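2024년 5월 19일

가구 공방 작업일지 / 오일 마감 시험, 여섯 번째 판

사다노 오일이 드디어 왔다. 4월에 주문한 물건이니 배송이라기보다 귀환에 가깝다. 뚜껑 안쪽에 굳은 막이 껴 있었는데 판매처에서는 정상이라고 한다. 그쪽에서는 뭐든 정상이다. 막은 걷어내고 나머지를 거름망에 걸러서 유리병 두 개에 옮겼다. 병에 라벨 붙여 놨으니 제발 간장병인 줄 알고 치우지 말 것.

오늘 목표는 단순했다. 식탁 상판에 올릴 마감을 정하는 것. 후보는 사다노 오일과 지난번에 쓰던 게오르기우 왁스오일이고, 시험편은 상판 켜고 남은 자투리를 썼다. 하리스는 "자투리 말고 상판 뒷면에 바로 해 보자"고 했다. 상판을 식탁으로 쓸지 땔감으로 쓸지 아직 안 정한 사람의 제안이다. 기각.

연마부터. 100방에서 시작해 180, 240으로 올라갔다. 원래 계획은 320까지였는데 240에서 손끝에 걸리는 게 없길래 멈췄다. 지난 판에서 320까지 밀었더니 오일이 거의 안 먹고 표면에서 번들거리기만 했다. 미르야나는 그때 광택이 제일 낫다고 우기지만 그 시험편은 컵 자국이 그대로 남아서 지금은 컵받침으로 쓰고 있다. 컵받침으로도 별로다.

240 끝내고 물을 살짝 뿌려 결을 세운 뒤 말렸다. 말리는 데 40분. 일어난 털은 쓰던 240방 종이로 힘 빼고 두 번만 지나갔다. 새 종이로 하면 다시 파인다. 이건 이 일지에 벌써 세 번째 적는 것 같은데 세 번 다 내가 까먹어서 적은 것이다.

먼지 제거는 진공 먼저, 천은 나중. 젖은 수건으로 닦으면 애써 눕힌 결이 또 일어난다. 극세사도 섬유유연제 넣고 빤 것은 쓰지 말 것. 지난달에 그걸로 닦은 판에서 오일이 군데군데 밀려 동그란 자국이 생겼다. 범인이 유연제라고 확정한 것은 아니다. 다만 그 뒤로 유연제 없이 빨았더니 자국이 안 나왔고, 나는 그 정도면 유죄로 본다.

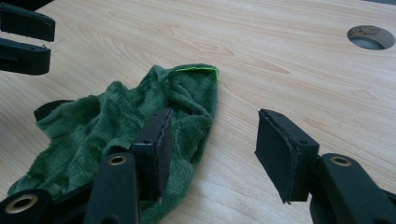

밝은 색 나무 상판과 진녹색 극세사 천.

도포는 두 쪽 다 같은 방식으로 했다. 흰 패드에 덜어서 결 방향으로 밀고, 15분 두었다가 남은 것을 마른 면천으로 닦아냈다. 사다노는 생각보다 묽다. 가장자리로 흘러서 마구리가 본판보다 훨씬 진해졌다. 마구리만 한 단계 더 곱게 갈았으면 나았을 텐데, 늘 그렇듯 바른 다음에 생각났다. 게오르기우는 되직해서 흐르지는 않는데 모서리에 뭉친다. 둘 중 어느 쪽이 더 귀찮은지는 그날 기분에 달렸다.

색은 차이가 꽤 난다. 사다노 쪽이 노랗다. 설명서에는 "투명"이라고 쓰여 있다. 꿀도 투명하다면 투명하다. 게오르기우는 처음엔 회색기가 돌다가 한 시간쯤 지나니 원목 색에 가까워졌다. 창가에서 보면 또 다르고 형광등 밑에서 보면 둘 다 못생겼다. 손님 집 조명이 뭔지 물어봐야 한다. 전화는 미르야나가 하기로 했다. 내가 하면 꼭 치수 얘기로 새서 주문이 바뀐다.

냄새. 플리노드포트에서 하던 수업 때는 창을 다 열고 작업해서 몰랐는데, 여기서 문 닫고 맡으니 사다노는 생선가게 옆 페인트집 같다. 하리스는 고소하다고 했다. 점심을 안 먹은 상태였음을 참고로 적어 둔다.

습도는 오전에 82퍼센트까지 올라갔다. 제습기를 돌렸으나 물통이 차서 혼자 꺼져 있었고 언제 꺼졌는지는 아무도 모른다. 그러니 오늘 건조 시간은 믿을 게 못 된다. 일단 기록만 해 둔다.

사다노: 닦아낸 뒤 네 시간째에도 손에 묻어남. 마구리는 끈적임.
게오르기우: 네 시간째에 묻어나지 않음. 문지르면 약간 뿌옇게 됨.

물방울 시험은 내일로 미뤘다. 덜 마른 판에 물 떨어뜨리고 실망하는 건 지난번에 해 봤다.

오일 묻은 천은 전부 펴서 바깥 철망에 널었다. 뭉쳐서 쓰레기통에 넣지 말 것. 저절로 열이 올라 불이 날 수 있다. 겁주려고 쓰는 말이 아니고 깡통 옆면에도 제일 큰 글씨로 적혀 있다. 오늘 쓰레기통에서 뭉친 천 하나를 꺼냈다. 누구 것인지는 안 묻겠다. 하리스는 읽고 서명.

비용도 한 줄. 시험편에 든 양으로 따지면 상판 앞뒤 두 번 도포에 사다노 쪽이 덜 든다. 대신 두 번으로 끝날 것 같지가 않다. 샌드게이트에서 파는 소분 용량은 병값이 반이라 안 사기로 했다.

다음 할 일
시험편 둘 다 하룻밤 두고 2차 도포. 사이에 회색 패드로 가볍게.
마구리는 320까지 갈아서 따로 시험.
제습기 물통 비우기. 퇴근 전에, 출근 후가 아니라.
물, 커피, 식초 방울 시험. 와인은 미르야나가 가져온다고 했는데 시험용으로 얼마나 남을지는 모르겠다.
면천 떨어져 감. 헌 티셔츠 환영, 프린트 있는 부분은 잘라내고 줄 것.

추가(저녁): 게오르기우 판에 날벌레가 하나 앉았다. 핀셋으로 떼었는데 다리는 남았다. 2차 도포 전에 갈아낼 것.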